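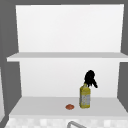

**蓮沼いくえ**

薬が余るのって、そんなに悪いことなんでしょうか。いきなりですみません、でもこのところずっと引っかかっているんです。

風邪をこじらせて抗菌薬をもらって、三日目にはけろっと治って、残りは引き出しへ。次に喉が痛くなったら「あ、あれがあった」と出してきて飲む。私、33歳までこれを普通にやってました。むしろ節約上手のつもりでいたくらいです(母もそうしていたし、祖母なんて近所に配っていた!)。

考えが変わったのは、引っ越し先のNdung'u診療所で「前にもらった薬、まだあります?」と聞かれたときでした。得意げに「あります、飲んできました」と答えたら、先生がちょっと黙ったんですよね。怒られはしませんでした。ただ、中途半端に飲むと菌が生き残って薬の効きにくいものが増えることがあるし、そもそも今回の喉がウイルスのせいなら抗菌薬は効かない、と静かに説明されて、帰り道にずいぶん恥ずかしかったのを覚えています。その日の会計は1409円で、新しい薬は一つも出ませんでした。昔の私なら「薬も出ないのにこの値段?」と文句を言っていたはずです。

で、ここからが私の意見です。薬剤耐性の話になると、すぐ「患者さんの意識を高めましょう」となるでしょう。あれ、あんまり好きじゃないんです。ポスターを貼って、標語を作って、はいおしまい。意識が低いと言われた側は小さくなるだけで、引き出しの中身は一錠も減りません。余った薬を持っていく場所がわかりにくい、それがまず問題なんじゃないでしょうか。

私の住む町だと、駅前の薬局Pelloraが残った薬の相談に乗ってくれます。これがとてもいい。いいんですけど、知っている人が少なすぎる! 案内は店の奥、血圧計の横に小さく貼ってあるだけで、私も血圧を測りに行くまで気づきませんでした。入口のいちばん目立つところには255円ののど飴がどーんと積んであるんですよ。商売だからわかります、わかるけれど、せめて並べて貼ってほしい。 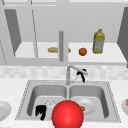 残った薬をどこに置くかも、実は耐性の話とつながっていると私は思っています。薬専用の箱がある家なら、開けるたびに古い袋が目に入って「そろそろ相談しなきゃ」となる。ところが台所に置く人がけっこういるんですよね。扉を開ければ細長いパンがごろんと横になっているような吊り戸棚、ああいうところに薬の袋をひょいと足してしまう。食べ物と並ぶと、薬まで「おなかがすいたらパン、喉が痛ければ抗菌薬」みたいな気軽さになるんです。私がそうでした。コンロの近くなら熱や湿気も気になるし、小さい子がいればなおさらです。いちばん高い棚に上げれば安心かというと、今度は大人が忘れます。私の場合は、使いかけの目薬が二年分たまりました。

それから、飲み忘れを知らせてくれるアプリ。私はSudineというのを使っていて、朝と夜に小さな音が鳴ります。便利ですよ、便利なんですが、「飲んだ」を押せば済むので、つい先に押してから水を汲みに行って、そのまま洗濯物を干し始めたりする。アプリが悪いわけじゃないのは百も承知です。ただ、役所の人が「アプリで解決します」と胸を張るのを聞くと、うちの洗濯物を見に来てください、と言いたくなります。

3月に町の健康講座「Pundevico」に出たときも似たようなことを感じました。ほぼ6割の時間が耐性菌の仕組みの説明で、図もきれいで、へえと思って聞いていたんです。でも隣の席の人がいちばん知りたかったのは、「飲みきれと言われた薬で湿疹が出たらどうするの」だったんですよね。やめていいのか、電話していいのか、夜だったらどこへ。これ、すごく大事な質問じゃないですか? 答えは配布資料の裏に一行、「医師または薬剤師に相談」。いや、だからその電話番号を書いてほしいんです。大きな字で。 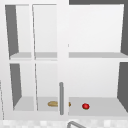

*ガラス扉が少し開いた、白い吊り戸棚*

もちろん、処方する側の話も抜きにはできません。待合室が混んでいて、患者は「何か出してください」という顔をしていて、そこで「今日は薬なしで様子を見ましょう」と言うのは、かなり勇気がいると思うんです。説明に時間もかかる。だったら、その説明にちゃんとお金がつく仕組みをもっと手厚くしてほしい。薬を出さなかった診察を「何もしてもらえなかった」と感じてしまうのは、私たち患者の側の癖でもあるので、えらそうには言えませんけれど。

私がいま町にお願いしたいのは、地味なことばかりです。薬を受け取る袋に、余ったときの相談先を印刷すること。副作用かなと思ったときの夜の電話番号も一緒に。講座をやるなら質問の時間を先に取ること。どれも新しい薬を開発するよりは安上がりでしょう。

ちなみに祖母にこの話をしたら、「じゃあ、あんたにあげたあれも返して」と言われました。探したら、ありました。袋の日付はもう読めません。明日Pelloraに持っていきます。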